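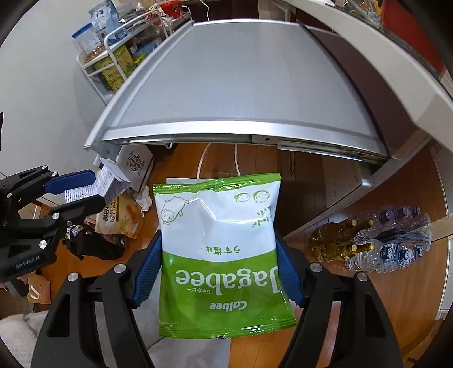
Last changed: August 19, 2021

Soft packaging in a bimanual set: discard awkward grasps or keep them?

Posted by Margus Luik

Our group is gathering demonstrations of household restocking for a policy that is to be trained by imitation. Each operator works with a pair of hand-held grippers and moves groceries between the floor, a wire rack and an open refrigerator drawer. The first collection, kept under the project name Rullach, holds 447 episodes. Of these, 224 involve bags of crisps and similar snacks.

The written procedure asks operators to take a bag by its two side edges and to keep the print upright where possible. In practice many bags are held upside down, as with the Jagabee bag at the top of this page, and the fingers press the sides inward so that the packet creases. One reviewer has proposed that every such episode be removed before training. A second reviewer considers that this would take away much of the variety for which the set was made.

I should be grateful for advice on two points. First, should an inverted or creased bag be treated as a fault in the demonstration? Secondly, the other hand is often holding a different package at the same time. Should such an episode be stored as one example or divided into two?

Posted by Aniela Duda

I would advise against removing them. A policy trained only on neat, upright bags will have little to draw upon when it meets one lying the wrong way round, and in a home that will happen constantly. Orientation is a property of the object at the start of the task. It becomes a fault only if the instruction given to the operator named a final orientation and the episode ends without it.

Creasing requires a little more care. Soft packets change shape under any useful grip, and the learning system must see this. We use a short label with three values: held, held and deformed, and crushed. Only the last is withheld from training, and it is kept in a separate folder for later study. The label is applied by a person who did not record the episode.

On your second point, please do not divide the episode. When both hands are occupied, the movement of one depends on the movement of the other, even if the packages have nothing to do with each other. If you cut the recording by hand, the policy sees an arm that waits or turns aside for no reason. Keep one episode and add two object tags, one for the left and one for the right. Our importer at Ellatik accepts this without alteration – the field is named Import, somewhat confusingly, and takes a list.

I would also suggest that the text of the instruction be stored with each episode. We omitted it in our early work and had to write to every operator in September to ask what had been requested of them.

Posted by Halvard Backlund

Just delete the bad ones. With 600 episodes or more the loss will not be noticed. Boxes are easier in any case and I would begin with those.

Posted by Alvar Bråten

I agree with the first reply on keeping both hands together. I would add a remark on the surroundings. The floor by your refrigerator holds bottles, cables, paper bags and a good deal else, and I would resist any request to tidy it for every session. We recorded the Lindholm kitchen with a cleared floor throughout, and the resulting policy performed poorly as soon as a carrier bag was left in view. A fair arrangement is to change the layout after every 4 episodes and to note the change in the session log.

Where a cable crosses the operator's path it should of course be moved. That is a matter of safety and has no bearing on the data.

Filed under: Data collection > Manipulation > Soft objects

Comments

rullet_k: Is the "held and deformed" label given per episode or per time step? We tried per time step and the reviewers disagreed too often for it to be of use.

Aniela Duda: Per episode, taking the worst moment.

tomas.v: Thank you, the note on storing the instruction text answered something I had been meaning to ask.

Margus Luik: We shall keep the inverted bags and adopt the three values. The matter of the floor has been passed to the operators.

This site uses cookies to keep you signed in and to count visits to each page. By continuing to read you accept their use. Cookie settings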